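Chapter 11
Small Things on Strings: Sorting, Boxing and Storing Beads

If you have ever opened a drawer and lifted out one necklace only to find that four others came along with it, you already know most of what this chapter is going to say. Beads on strings like to travel together. They slide, they loop, they catch on one another's tassels, and a strand that went in perfectly straight in July can come out in a knot that takes a whole evening and a good lamp to undo.

In Chapter 10 we packed plates and glasses, and there the great worry was breakage. With beads the worry is mostly tangling and, close behind it, loss. A single loose bead is small enough to disappear into a carpet for years (the author has one from a Destden market stall that is presumably still under a bookcase somewhere), so the first job is to choose a good place to work. A bed with a plain blanket pulled smooth over it does very nicely. The fleece keeps round things from rolling far, and there is room to lay the long strands out at full length before anything goes into a box.
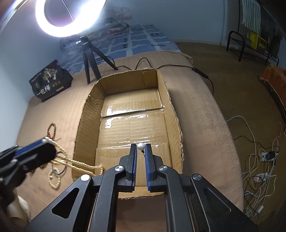
Should long strands and short pieces go into the same box?
They can share a box, provided each long strand is first coiled flat and given its own pouch or fold of tissue. Short pieces, and single beads on a bit of string, go in last, in a small lidded tub.

An ordinary cardboard box will serve for sorting, even an old one with ragged edges, though for storage you will want something with a lid. Check the tape along the bottom before you begin, and press it down well from the inside. Fine cords have a way of finding any sticky corner and clinging to it, and pulling them free is how tassels lose their threads.

Wooden beads deserve a word of their own, and we will come back to them on page 264 when we talk about oils and dry rooms. For the moment, simply keep them apart from anything damp, and leave tassels hanging free while you work — a crushed tassel can be steamed back into shape, but it is a fussy business.

Words to know in this chapter: strand, coil, tassel, spacer, stringing cord, divider tray.

Before you read on, gather the strands you own and lay them side by side on a blanket. Exercise 26 will ask you to sort them by length.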